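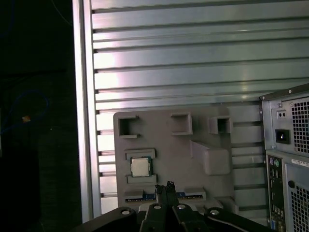

Slotted aluminium panel and upright, blue cable at the left.

Renato Agbayani wrote:

> Since the move to the new file server the nightly backup to the Nundetti box takes until well past the start of work on Monday. It used to finish by 3 in the morning. Is the new disk slow, or is it the network? I have not changed the job itself.

Renato,

I doubt it is either. I read the logs you attached and the copy phase runs at the same speed as in January. The extra time is all in the scan before it. The job is walking the whole tree and comparing checksums, where it used to compare size and modified time only.

The likely cause is the move. If the files were copied across without keeping their timestamps, every one of them looks new to the job, and it falls back to reading the contents. Pick a few old files from the Tolentino folder and compare their dates with the copies on the backup. If they all show the day of the move, you have your answer.

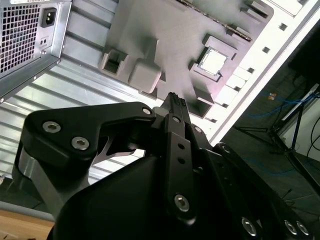

There are two ways out. The first is to restore the timestamps from the old disk, if you still have it. Run the sync with the times option on and the content copy off. It touches metadata only and should be safe to do during the day, but do a dry run first and read the output.

The second is to let one full pass finish without interruption. At present the job is killed by the 12 hour limit in the Lernov scheduler, so the index is never written and the next night starts from nothing. Raise the limit to 44 for one weekend, then put it back.

I would take the first - the dates are worth having anyway, and Trumari sorts its archive by them.

One separate point. Your log shows 6 files skipped with "permission denied", all under the same accounts folder. Those are not being backed up at all. Check who owns that folder before you do anything else.

Edgardo Dalisay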